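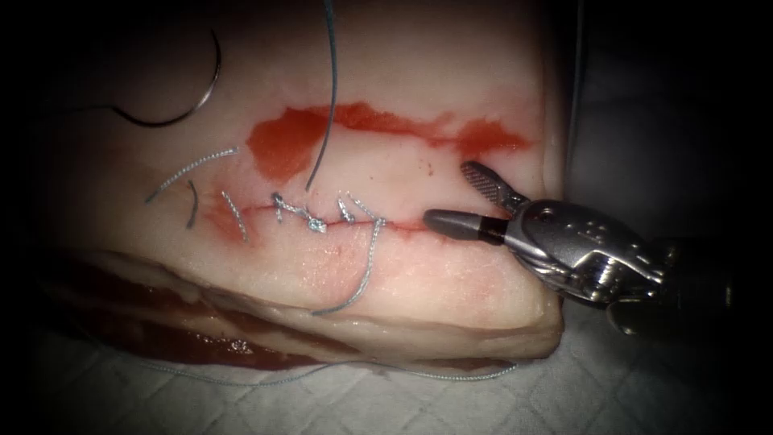 Glenys Kereama wrote to us that she spent her whole first month of suturing staring at the knots and never once looked at the spaces between them, and that her closures got better the week she switched. I love this! It's the best note we've had since the Trordale practice pages went up, and I've been repeating it to everyone who comes in.

Welcome to the closed line page. If you've come over from the knots page you already know how these go: a short hello from me, a picture with a line or two, and then whatever people have sent in, which by now takes up far more room than my part does.

Closed line, long cut
A thin red line with the edges meeting between the stitches, on a good thick slab. Look at how narrow it stays along the middle!

The thick end of practice
You get the layers along the cut side too, and that's why I'm so fond of working on a slab this deep. The broad smooth face gives you the surface, and the side shows you how much is underneath it.

I've been running these sessions with Saskia Tapsell since November and I'm still excited every single time we lay the cloth out. There's something so satisfying about a plain straight closure. You have a cut, you bring one side to the other, you do it again a little further along, and then again, and somewhere past the middle your hands settle down and you stop holding your breath. (I do hold my breath. Saskia has told me about it many times.)

We give each person 30 minutes on a line. It sounds generous and it goes by in a flash. Most people use up a third of it on the first two stitches, and that's fine, those are the ones that set the spacing for the rest. If the first pair are too far apart you spend the whole line either matching a bad gap or trying to shrink it a bit at a time without anyone noticing. We notice! We've all done it.

A few things that came up this round and that I promised to write down:

Bite depth. Same distance from the edge on both sides, and the same depth. When one side is shallower, that edge rides up over the other and you get a little shelf. You can feel it with a gloved fingertip before you can see it.

Tension. Snug is enough. Edges that touch are doing what you want, and pulling harder only puckers them. Rhys Trevaskis likes to tie the first throw, let go of everything, and look at it for a second before he goes on. I've started doing the same and it has helped me more than any amount of rereading my notes.

Starting the cut. Please, please make it in one stroke if you can. A cut made in three little goes has three little corners in it and every one of them will argue with you later. Long and calm, and with a fresh blade.

Direction. We've had people working right to left, left to right, and from the middle out. Middle out is lovely for a long line, as halving the gap each time keeps the two edges from creeping past each other. For a running stitch you obviously need to pick an end and go.

Cloth. Quilted is my favorite under a slab. It's soft, it washes, and a pale one makes it easy to spot a dropped needle. Put a tray under it anyway.

Light. Bright in the center, right over the line. I used to light the whole table and it made everything look flat to me. With the light pulled in tight you can see the surface so much better, especially the little shiny places, and it keeps your attention where the work is.

Practice log. We keep one in a Rurkier notebook with the corners chewed off. Line number, stitch type, what you'd do differently. We passed line 123 this winter and I got a bit emotional turning the page. Mine are in there from the very beginning, and they're dreadful, and anybody is welcome to look at them.

From the comments

Manikandan Marar: Can I put in a word for interrupted stitches for beginners? I know the running stitch is faster and looks so neat, but if one goes wrong in a row of interrupteds you snip it and redo that one. I must have unpicked a whole running line four times before I gave up and went back. Happy now!

Reply: Yes to all of this. We start everybody on simple interrupted and I still warm up with them.

Ebere Abubakar: How far apart do you space them on a long cut? I was taught to match the gap to the distance from the edge, so the whole thing looks like a row of squares. Then another teacher told me that was too close.

Reply: Row of squares is what I use too, Ebere. On thick tissue I'll open it up a little and see whether the edges still meet in the gap. If they do, I leave it. If they start to part, I add one in between and write it in the log.

Glenys Kereama: Me again. Do you ever close in layers, or is it all surface work?

Reply: Layers are next! The deep slabs are perfect for it and Saskia has been itching to teach buried knots. She says to bring patience and a snack for afterward.

Rhys Trevaskis: Please tell people to look at their line from low down at the side as well as from above. A closure can look flat from straight over it and have a ridge all the way along. I was so proud of one of mine until I bent down.

Reply: Told! And I remember that one, it was still pretty good.

Manikandan Marar: Does the thread matter much for practice? I have a big box of Drilwood that somebody passed on to me and no idea how old it is.

Reply: Use it up on knots, where it doesn't matter if it snaps. For lines I'd save yourself the annoyance and open a fresh pack. Old thread goes springy and won't lie down, and then you blame your hands for it.

If you have a question about closing a long line, add it underneath and one of us will get to it, usually Saskia, who types faster. The buried knots page goes up once we've had two or three sessions at it, and the knots page is still open for comments in the meantime.

Page updated 12 February 2018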